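Kassa Large Print Psalter and New Testament

Ukell edition, hardback, two ribbons

The Kassa Psalter and New Testament is made for reading aloud. The type is 14 point, set in a single column, with verse numbers kept small in the margin so the eye can follow a sentence to its end. Poetry is broken into lines throughout the Psalms and wherever the New Testament writers quote from them.

The text is the Ukell revision, prepared by a team of translators under Wondimu Woldegiorgis. It keeps close to the wording of the older versions in the passages people know by heart, and is freer in the letters of Paul, where long sentences have been divided. Readers who used the first Ukell printing will find changes in 154 verses, most of them in Romans, Hebrews and the Psalms. A list is printed at the back.

Footnotes give other possible renderings and the main differences between manuscripts. There are no study notes or cross references in this edition. If you need those, see the Dreneo Reference Bible, which uses the same translation in smaller type.

Binding and paper

Sewn sections, cloth over boards, in dark blue or maroon. The book lies flat from the first chapter of Matthew onwards and will do so at the Psalms after a few weeks of use. The paper is cream and fairly opaque, though pencil marks will show through a little. We do not advise highlighter pens.

Pages: 650
Weight: about 600 g
Ribbons: two, one red and one cream
Presentation page: yes
Maps: none

Using it in church

The Psalms are pointed for responsive reading, with the half-verse marked by a raised dot. Joelle Mahasneh's short guide to reading in public is bound in before the Psalms. It covers pace, names and places, and what to do with a footnote when reading to a congregation (leave it out).

Page numbers match the Kassa pew edition in the Psalms only. In the New Testament they differ, so please announce readings by chapter and verse.

Ordering

Single copies are sent from our Jamport warehouse, normally the day after the order comes in if it reaches us before 3 pm. Churches ordering a full box get the pew discount, and colours may be mixed within a box. Maroon is out of stock until October.

Product code: 2418-K
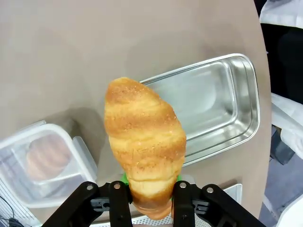

Returns

Unused copies can be sent back within a month. Copies with a name written on the presentation page cannot be returned unless there is a fault in the printing or binding. Please tell us the page number of any fault when you write.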